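Feveo countertop sealer, 14 months in

I bought the Feveo stone sealer after the old one gave up. Water was soaking in beside the sink and leaving dark spots that took most of a morning to fade. The hardware store in Movthorpe had two brands on the shelf. My neighbor Ewan Kerslake had used the Feveo on his bathroom vanity and had no complaints, so I went with that.

The kit comes with a bottle of sealer, two cloths and a folded instruction sheet. The bottle is 374 ml. I used a little over half of it on an L-shaped kitchen counter and a small island. The cloths shed lint, so I put them aside and used an old cotton T-shirt.

Putting it on is simple. Clean the stone the night before with plain dish soap and let it dry. Wipe on a thin coat, wait, and buff off whatever has not gone in. The sheet says to wait ten minutes. I found that too long on polished stone. By then the leftover sealer had gone tacky and I had to put a little fresh sealer on top to loosen it. On the island I waited five minutes and had no trouble.
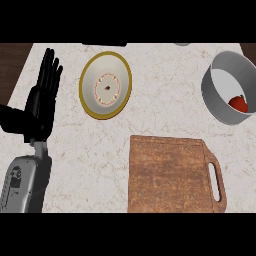
I did 2 coats, one on a Saturday morning and one that evening, and kept everything off the counter until the next day. The smell is strong for the first hour. Open a window. It was gone by bedtime.

Water still beads up next to the sink. Coffee and olive oil wipe off clean if I get to them within the hour. Red wine left overnight made a faint ring, which came out with a baking soda paste. Lemon juice is another matter. It etches marble whether the stone is sealed or not, and I have three dull marks by the stove to show for it. The label mentions this in very small print on the back. It should be on the front.

The color of the stone did not change, and neither did the shine. If you want a wet look you will need a different product.

I had used Kwok on our last counter. It cost less and went on easier, but I was redoing it every spring. The Feveo has needed one touch-up, in November, and only around the faucet.

The cap is poor. It cracked the second time I opened it, and I had to move what was left into a glass jar. I wrote to the company and a woman named Laiba Baloch sent a new cap within the week at no charge.

4 out of 5. I would buy it again.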